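Vemuvau kitchen set, collection week gallery

Quick dump from the Menton bench, captions by Ottar Ekström. Kitchen tasks this round, two arms, teleop only. Count stands at 1,959 demos kept, target is 3,273. Long way to go. More pics when I get teh time.

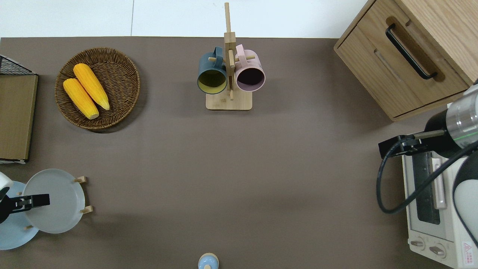 1 min read

Corn in the basket, mugs up on the tree, grippers in from both sides. Head view. This is the one the policy leans on most, so we check it before every batch. Objects get shuffled between episodes, corn included. Mug tree moves too, just not far.

Operators swap after 14 episodes. Hands get sloppy past that and it shows up in the data.

Fixed view next, same bench. Left gripper open over by the plates in the dish rack, yellow one at the back. Good for spotting bad grasps that the head view misses. Botha does the labeling, Vuswood stores the lot. 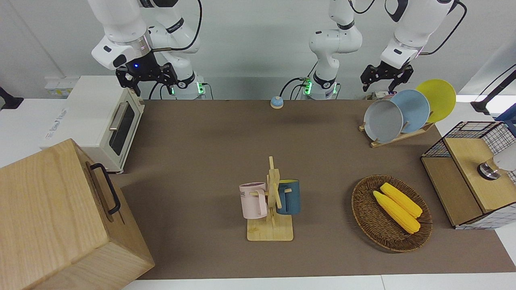 Do you throw out the failed tries?
We keep the ones where the operator recovers, tagged as recoveries. Drops with no recovery go in a seperate folder and stay out of training. 63 in there so far.

Still to do: more plate episodes, fewer mug ones, we have plenty of mugs. Also a second pass on the task names, half of them say "put" and half say "place". Next batch up in March.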